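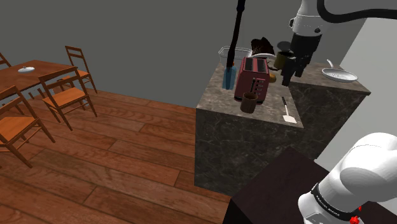

Acta reunión cocina central Stenura, sede Montoya, 2020-03-14. Asisten: turno de mañana, turno de tarde, encargada de planta, delegada sindical, técnico de Torkley. Se abre con lo pendiente de octubre: el reparto de tareas cuando entren los brazos en la línea de desayunos. Técnico explica en pantalla la simulación, con el brazo colgado y la pinza hacia abajo, junto a la taza oscura, tostadora y sartén en la misma encimera. Turno de tarde pregunta quién va a recoger la espátula si se queda así, en la parte de delante. Respuesta: por ahora, persona. Se anota.

**1. Puestos**

- Empresa: no hay despidos previstos. Delegada pide que conste por escrito, no solo de palabra. Consta.
- 3 personas pasan de montaje a supervisión. Falta definir categoría y plus. Turno de mañana no acepta supervisar con sueldo de montaje.
- Los 2 contratos de refuerzo siguen hasta fin de campaña, después se vera.

**2. Formación**

Torkley ofrece un curso en Prernthorpe. Queja general: viaje largo y en día libre. Se pide hacerlo aquí y en horario. Encargada lo consulta.

**3. Ritmos**

Objetivo de empresa: 3,000 bandejas semanales. Ahora salen 336 por turno. Tarde dice que si la máquina marca el ritmo, las pausas se pierden. Discusión larga. Acuerdo: pausas fijas, el brazo para cuando para el equipo, no al reves.

**4. Seguridad**

- Zona marcada en el suelo antes de la primera prueba real.
- Parada de emergencia al alcance de todos los puestos, tambien fregadero.
- Limpieza de la pinza: sin asignar. Nadie la quiere sin protocolo escrito. Torkley manda borrador.

**5. Ruegos y preguntas**

Taquillas rotas, otra vez. Piden ver la simulación con bandejas de las nuestras, que las tazas aquí las pone el cliente. Técnico toma nota.

Próxima reunión: sin fecha, cuando llegue el borrador de Torkley. Se cierra con el punto 1 abierto.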